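4. Loading the rack with packed goods

Before this section you should have finished section 3, so the two side posts are standing upright and the black bars are fixed at the heights which you have chosen. If one bar can still turn in your hand, please go back and tighten it first.

The Jirkeo rack is made for goods in plastic with a printed label strip along the lower edge. Other goods can also be put on it, but for these please read section 6, where the flat trays are explained.

4.1 What you need

A soft dry cloth
A tape measure
The bag of small clips, marked B
The height card from the box
A low stool, if the top bar is higher than your shoulders

4.2 Preparing the goods

1. Take the goods out of the carton and lay them on a clean table. Do not cut the carton open with a long blade. The plastic is thin in some makes and a scratch remains visible for always.

2. Wipe each piece with the cloth. Dust shows very much on glossy plastic, and even more on orange and yellow.

3. Check the label strip. It must be complete and must lie flat. When a corner is lifting, press it with the thumb for a moment. If it lifts again, put this piece aside.

4. Sort by size. Keep the large pieces on the left of the table and the small ones on the right, then you will not need to search later.

Note: Labels in Chinese, Portuguese or any other language are loaded in the same manner. If you do not read the language, compare the strip with a piece which is already on the rack, and look which way up the logos stand.

4.3 Setting the distance

5. Measure the tallest piece from its top to the lower edge of the label strip. Add the hand space, which you find on the height card.

6. With the medium set the distance between two bars is 200 mm. With the small set it is 100 mm. Please do not mix the two sets on one pair of posts, the holes are not the same.

7. Lock both ends of the bar. You must hear the click two times, one time left and one time right.

CAUTION: Do not hang on the bars, and do not let children climb on them. The lowest bar is also not a step.

4.4 Placing

8. Begin always with the top row. When you begin from below, you have to reach over the finished rows and you will knock against them.

9. Hold each piece with the open hand from underneath. Do not pull it by the label strip.

10. Place the large piece above and the smaller one below it. The lower piece may go a little bit under the upper one, this saves space, but its label strip must stay free.

11. Turn all strips to the same side. The customer or the colleague who searches something reads along the lower edges, so one turned piece disturbs the whole row.

12. Put clip B at the end of each full row. The clip has a short leg and a long leg. The long leg goes to the back.

13. Bend down and look once from underneath. Seen from there, the orange plastic pieces should follow one above the other with their strips along the lower edge, and the black bar should run horizontally and without a bow.
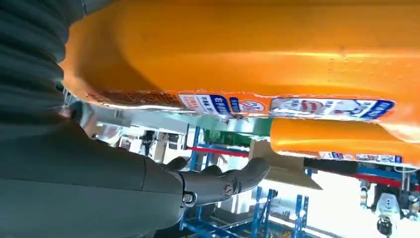
Gisela Lenz writes to us that she leaves step 10 out completely with glossy goods. In her store room the lower pieces were sticking to the upper ones in the warm months, and she prefers to lose a little space. We think this is a good advice for rooms without ventilation. For all other rooms the step can stay as it is.

4.5 After loading

14. Push the rack lightly at shoulder height. A small movement is normal. If the whole row swings, there is too much weight at one end. Take off the last pieces and divide them again.

15. Write the article name on the height card and keep it behind the left post. For the next delivery you can then begin with step 8.

CAUTION: The upper row must stay away from lamps. Keep 90 cm free between the lamp and the highest piece, also when the lamp is switched on only for a short time.

Spare clips B are ordered under part number 61. Please write also if your posts are black or grey.

Continue with section 5, Cleaning the bars.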